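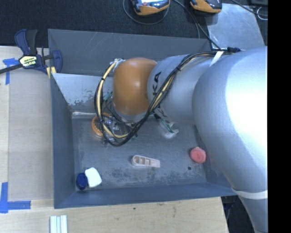 Does a gray storage bin need a liner if only small loose things go in it?

A thin liner is worth the trouble when the floor of the bin is already scuffed, but for clean plastic parts you can leave it bare and wipe it once a month.

I put the question and the answer first because two people asked me the same thing in private, and I prefer that everyone on the list can read it. The longer reply to Bram is under his message.

Bram De Graaf wrote:
> Hello all,
> I am sorting the small parts in our workshop in Drolton and I have
> 11 open bins to fill before December. Most of them are secondhand
> and the floors are full of scratches. Small rings and caps slide to
> the back and I must fish for them with my fingers. Should I buy
> liners, or put a slanted panel inside? And does anybody still use
> the felt from Dostatau? I paid for 100 sheets once and they were
> too thick.
> Bram

Hello Bram,

I have used both, so I can compare a little.

The felt from Dostatau I do not recommend for open bins. It holds dust, and light rings stand up in it on their edge. I changed to the thin rubber mat that Xia sells by the roll. You cut it with normal scissors. Please cut it a little smaller than the floor, otherwise the corners lift and small parts go under. My first three mats were all too big and I had to cut them again.

A slanted metal panel is good when you reach into the bin from the front, as the parts stay nearer to your hand. But the lower part of the metal becomes dark and worn after some time, and the line where it meets the floor collects dirt. I clean this line with an old toothbrush - it takes a minute for each bin.

About the scratches, I would not worry. I tried to polish one floor and it cost me a whole evening. The parts did not slide any less.

For rings with a ridged rim I keep a separate bin and I never fill it more than two layers. If they are mixed with flat caps, the caps hide under them. In the Brullcombe catalog the shallow bin is number 536 and the deep one is 1110. For rings I would take the shallow one.

If you want to try the mat before you buy a roll, I have a piece left over and can send it to you. Please write me the inside size of your bins, not the outside size.

Best regards,
Haoran Long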